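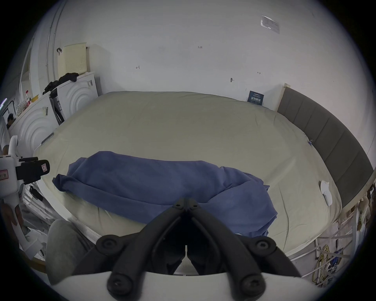
Dark blue cloth on the bed, fitted sheet underneath.

September, bench notes, Orus bust and the two Galel riders

Primer on the Orus bust is sound except under the chin, where it went on dusty. Rubbed back with a worn 1000 grit sponge and touched in by brush. The dusty patch was about the size of a lentil and will be in shadow anyway. Left overnight before any color.

Skin base mixed from the warm tan, a little dull red and a touch of the green-gray. Thinned until it would just cover in two coats over the gray primer. First coat streaked on the forehead. I think the brush was carrying too much water, so for the second coat I wiped it on a folded paper towel after every load and the streaks closed up. The ears still need another pass.

Abdelilah Naciri asked how I was placing the highlights. Notes for him, and for me when I forget:

Lamp clamped at upper left, around 40 cm from the head. Turn off the ceiling light. Mark the brightest points with a dot of near-white straight onto the base coat, then work outward from the dots. On this sculpt the dots fall on the brow ridge, the bridge of the nose, the left cheekbone and the lower lip. The right cheek gets a secondary dot, one step darker. Check in a mirror before blending anything.

The left cheek took most of the evening. Went from dot to midtone in five steps and the third was too yellow. Glazed over it with thinned red-brown, waited, glazed again. The transition now reads correctly at arm's length. Up close there is a faint tide mark below the eye where the glaze pooled. To be stippled out with the old size 0, not the new one.

Galel riders

Rider A: cloak basecoated in navy with a spot of black. Shadows are the same mix with more black, and that flattened the lower folds. Abdelghani Zerouali suggested dark brown in the shadows instead and I tried it on the inside of the hem. Better. The fold edges separate without needing a hard line. Will redo the outside the same way.

Rider B: stripped and restarted. Six hours in the jar was enough for the acrylic but the varnish in the horse's mane needed a toothbrush. Lost the tip of one rein. Replacement made from stretched sprue, glued at the bit and at the glove, still slightly too thick. Scrape before priming.

Wet palette: changed the parchment. The old sheet had started letting water through at one corner and the navy was breaking up on it. The sponge smells fine.

Tried the Hukavura matte varnish on a spare shoulder plate, two thin coats by brush. The first dried even. The second frosted slightly in the recess around the rivets. Do not use on the bust until I have sprayed a test piece at the same dilution.

The Radwan base still has a gap at the back between the cork and the plinth. Filled with putty, smoothed with a damp finger, needs sanding flat.

Next session
Ears, second coat
Tide mark under left eye
Rider A, outside of cloak with brown shadows
Scrape rein, prime Rider B
Varnish test through the airbrush
Ask Abdelghani which brown he used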